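Iron tablets and tea: how long a gap do you leave?

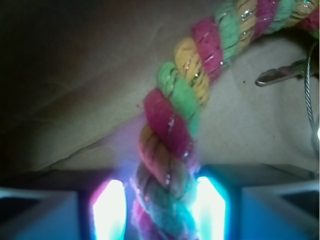 Replies to this thread

slamet_h
Started on 200 mg ferrous sulphate last month, one a day. The leaflet says to avoid tea near the tablet but gives no time. I have mine at 7 with breakfast and a mug of tea. Is that a waste of a tablet?

Numier
Not a waste, but you will take in less of it. I was told to leave 2 hours either side of tea or coffee. Small glass of orange juice with it instead.

birsen.akyol
My pharmacist said one hour is plenty. Two hours either side is hard to fit in if you drink tea all day, and people end up skipping the tablet.

Numier
Depends how low you are. My ferritin was 9 so I wasn't going to risk it.

Povilas O
Does the juice do anything? I was told by my GP not to bother, just take it with water. My level went up fine in three months.

birsen.akyol
Same here, water only. I get heartburn from juice on an empty stomach anyway.

Numier
Fair enough. A bit of red pepper or some strawberries would give you the vitamin C without the acid.

slamet_h
Strawberries at 7 in the morning, no thanks. What about milk? I have porridge most days.

Foria60
Milk is meant to be a problem as well, and so is bran. I moved my tablet to bedtime and stopped thinking about it. Last food is at half six.

Povilas O
Bedtime gave me stomach ache. Mid-morning at work suits me better.

slamet_h
Will try bedtime from Saturday and go to mid-morning if it doesn't agree with me. Blood test is in July so I'll post the number then.

birsen.akyol
Ask them for ferritin as well as haemoglobin. Mine only did the one and I had to go back.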